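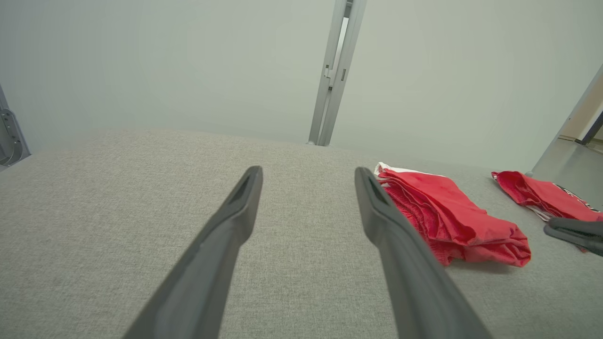 Tapered fingers or wide pads for sports kit? Long post, sorry
Forum > Grippers and end effectors

mossybracket wrote:
February 26, 2024

Evening all. Some of you were kind enough to talk me through my Larance controller when I was in a muddle with it, so I thought I'd come back with what we've been up to since. We have two arms working over a padded table covered in grey fabric, and the job is sports clothes, shorts and jerseys mostly. Shiny stuff, slides about like a fish.

We started out on the wide Flillance pads, and they were lovely on tea towels, I can't fault them there. On the shiny shorts they were a misery. They'd close on the top of a fold and the cloth would just squirt out sideways. So we've moved to tapered fingers on both arms, and over 371 grasps on each type the tapered ones dropped the cloth 48 times and the pads 129 times. Same clothes, same table, same closing force. I was so pleased I made everybody tea!

What I can't settle is how to come at a heap. My feeling is that you want the tip down beside a corner and then slide in under the hem, but my colleague likes to come straight down from the top and pinch.
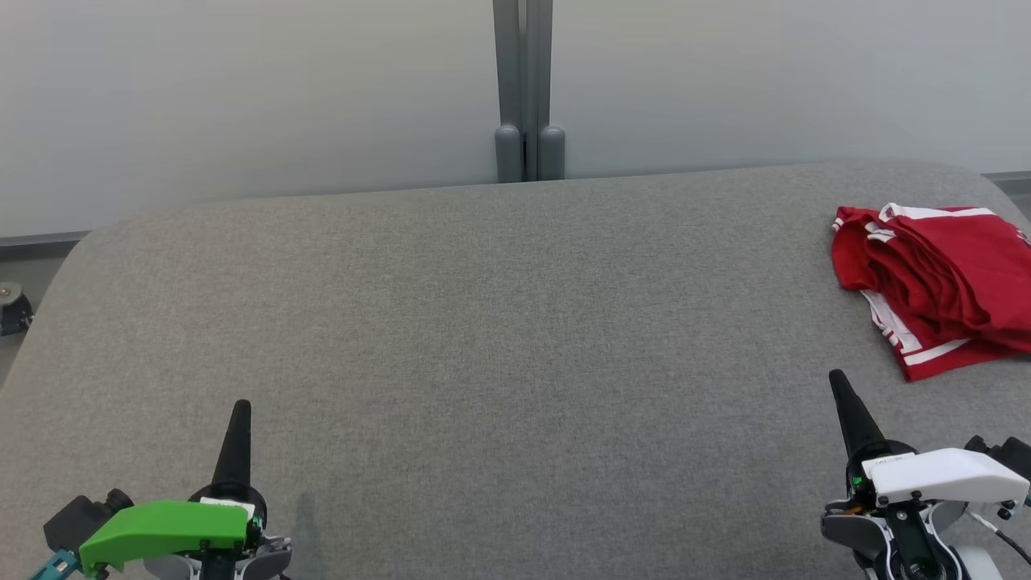

pulleyandtwine wrote:

Lovely write-up, but I'm going to disagree with you a bit. I don't think you've tested finger shape at all, I think you've tested tip pressure. Same closing force on a smaller patch of finger means a lot more squeeze on the cloth. Turn the force up on the Flillance pads and I'd bet half those drops go away. We run them on nylon jackets all day long and they're fine.

As for the heap, I'm with your colleague. Straight down and pinch. Sliding in sideways is very pretty until you push the whole garment across the table.

mossybracket wrote:

Fair point about the force, and I ought to have said more. We did try turning it up on the pads one afternoon, and it helped on the jerseys, but it left marks on the printed numbers, and the people we're doing this for would not have thanked us. I didn't keep those grasps in the totals. Perhaps I should do it again properly with a few settings in between.

On sliding, the grey fabric is a real help, there's enough drag in it that the garment mostly stays where it is while the finger goes under. It was hopeless when we had a bare tabletop.
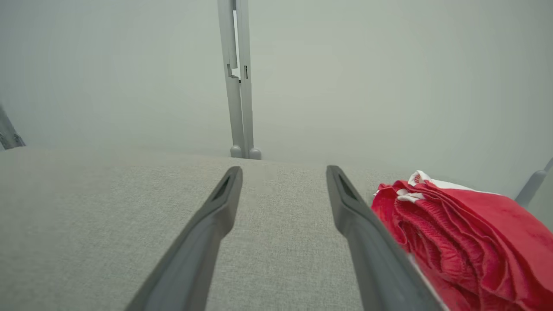 The other thing I've grown very fond of is having a camera down at the wrist. With only the overhead view I could never tell whether the tip was beside the cloth or sitting on it, and I spent an awful lot of May last year guessing. The Tisero software lets me have both views up together, and I'd find it hard to go back now.

ferrule_and_sons wrote:

Can I be awkward about the wrist camera? We took ours off. The fingers fill so much of the view that our grasp model seemed to learn the fingers and very little else, and the cable snagged whenever the wrist rolled past a certain angle. We put the money into a better overhead one (and a second light) and haven't missed it. That's with the Subramaniam arm though, which has a chunky wrist, so it may well be kinder on yours.

pulleyandtwine wrote:

I'd keep the wrist one. Route the cable along the forearm with a bit of slack and it's no trouble. But do please run the pads again at a higher force before you bin them, even if it's only on the plain bits of the jersey. And what do you do once a thing is folded? That's where I'd expect narrow tips to struggle, there's nothing to get under.

mossybracket wrote:

You're right that folded things are harder! We use one arm to press down and hold the bundle while the other goes looking for an edge. It needs the 2 arms to agree on where the table is, and ours were out by a whisker until I redid the calibration, but I've been much happier with it since then.
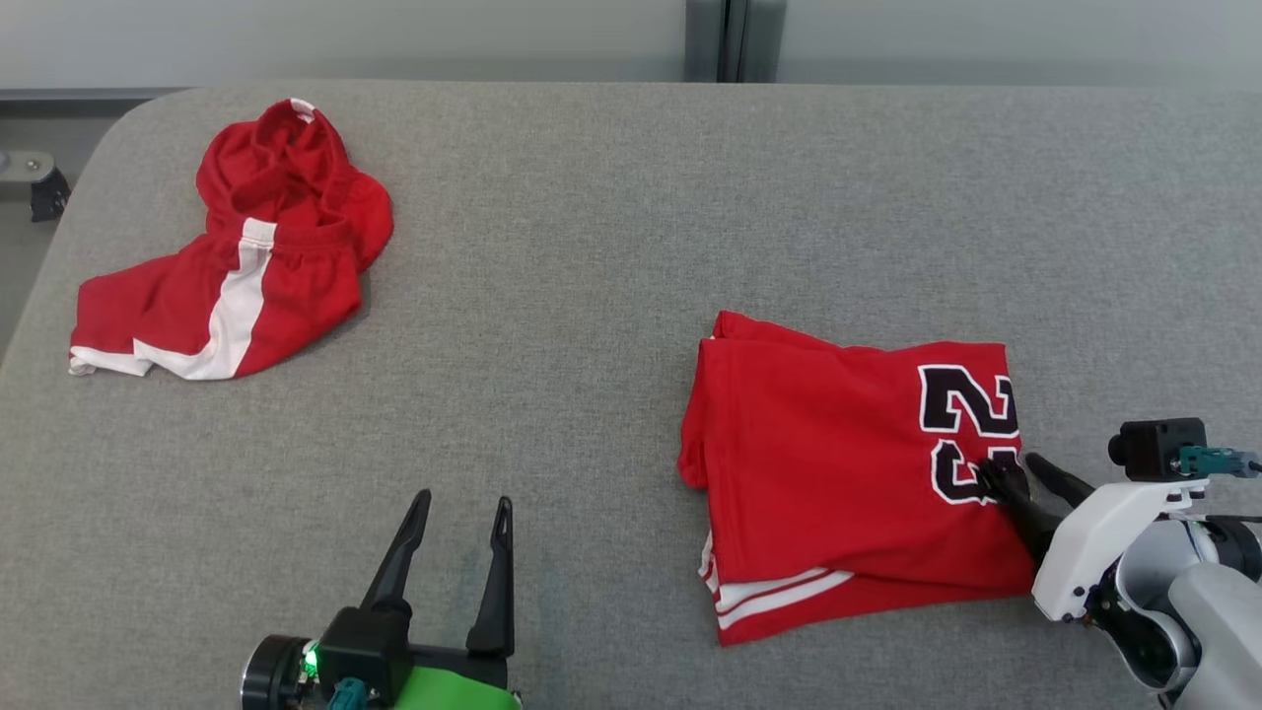 Right gripper on the folded jersey, left one open between it and the shorts.

I'll do the pads again at three force settings, plain fabric only, and put the drops up in this thread. If anyone has a favourite rubber coating for the tips, I'm all ears, the one we've got is picking up fluff.

ferrule_and_sons wrote:

Wipe them with a damp cloth between batches, we never found a coating that didn't. Would be interested in your calibration routine as well if you have the patience to type it out.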